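Zotis Hand-Held Gripper Pair: Set-Up Guide
Section 4. Comparing finger pads on the jar rack

Last revised Mon 3 February. Replaces the June version, which told you to begin with the lids off. Please don't.

You will need both grippers, the black metal rack, a light-coloured table and the spice jars. Any white powder will do for the contents. The Bako pads and the Testeck pads both claim to hold smooth glass, and this section is where you find out how much of that was the brochure talking.

4.1 Laying out the jars

1. Stand the rack towards the far half of the table, lower tray nearest the wood.
2. Put the foil-topped jar on the tray, towards the back.
3. Put the white-capped bottles on the table to the right of the rack, the taller one nearer you.
4. Bring the open fingers in at table height and stop short. You want clear wood between them.

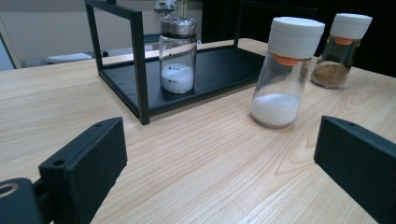 Fig. 4-1. Fingers open on approach, foil-topped jar on the tray.

Note: If a jar label faces the camera, leave it. Turning every label the same way makes a lovely photograph and a poor test.

4.2 Checking the view from the gripper

5. Hold the gripper still and look at the live picture. Both fingertips must show, left and right, with the jars in the space between or beyond them.
6. A slightly blurred near jar is acceptable. A blurred far jar means the lens ring has moved. Reset it to mark 7.
7. Note the pad type in the run sheet before you touch anything. The Nistville bench has 46 runs logged as "the good pads", and we would all like to know which those were.
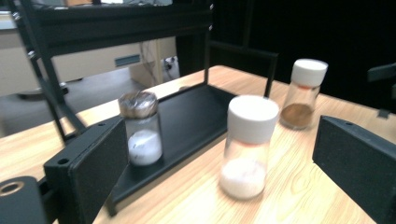

Fig. 4-2. Gripper view, white and brown contents both in sight.

Caution: Close on the glass, below the cap. Gripping by the cap tests the thread of the cap, and you will be left holding it.

4.3 Running the comparison with both hands

8. Take one gripper in each hand and check that the cables trail freely.
9. Move the jars to the front of the rack. Put the left jaws either side of the silver-lidded jar and keep the right jaws empty. 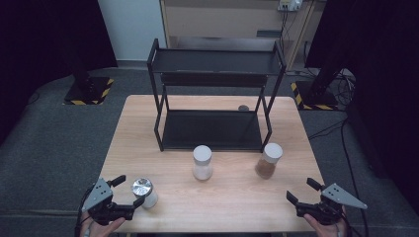 Fig. 4-3. Head view. Left jaws at the silver lid, right jaws clear.

10. Close, lift, hold, set down. Repeat with the right hand on the brown jar.
11. Swap pads and go again. If the picture freezes and the controller shows code 187, reseat the cable at the gripper end. Shaking the gripper is popular and has no effect.

Caution: Keep your feet out of the cables by the right-hand stand. The hazard tape marks the base only.

For pad cleaning, go to Section 5.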